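Lorna Galang
Team thread, December. Our student robotics club has been working on the key hanging task for the Preltevis challenge, and people asked for an update, so I'm putting it all in one place.

The task: two arms, a green board on the wall, four hooks in a row. Each key has to go on a hook and stay there. The rules allow 3 minutes a run. We use either arm, whichever is closer.

We call the setup Plodura. The planning code is all student work. Agbayani, our other subteam, handles the scoring script and keeps the run log.

We have 329 demonstrations recorded so far. I went through them again last night and threw out the ones where the operator stopped halfway. The number above is what's left.

The hooks are the stick-on kind. The pegs are short, so if the ring comes in low it hits the peg and swings away. Coming in a little high and then dropping works better for us.

Two from this afternoon's session:

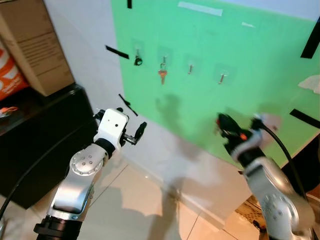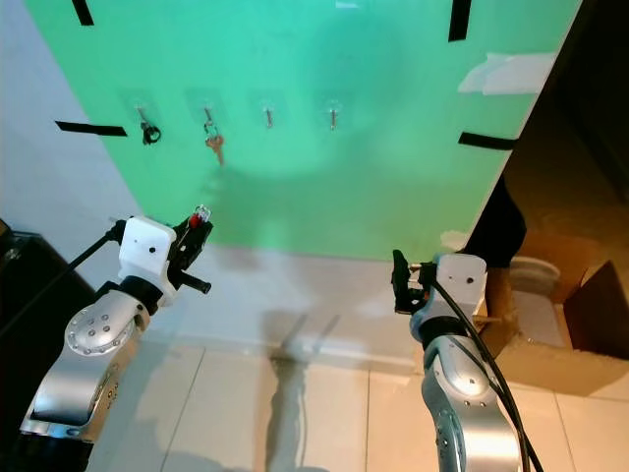
Key fob on the first hook, a key on the second, third and fourth still open in both. The key with the red head is in the left gripper in the second one.

Small keys are harder than the fob. There isn't much to hold, and if the grip is off by a few millimeters the key turns in the fingers. We changed the finger pads twice this term. The current pair is better but they wear down.

Shadows are the other problem. The arms throw them right across the board and our hook detector used to pick them up. Prusard (that's the vision model, the freshmen named it) was retrained on 2833 labeled crops and it now finds the hooks most of the time. It still loses one when an arm is in front of it.

Next up: 6 full runs in a row without anyone touching the controls. After that we start moving the board between runs.

If you're a student here and want to help label, message me. No experience needed. You get a login and a short guide, and you can do it from home.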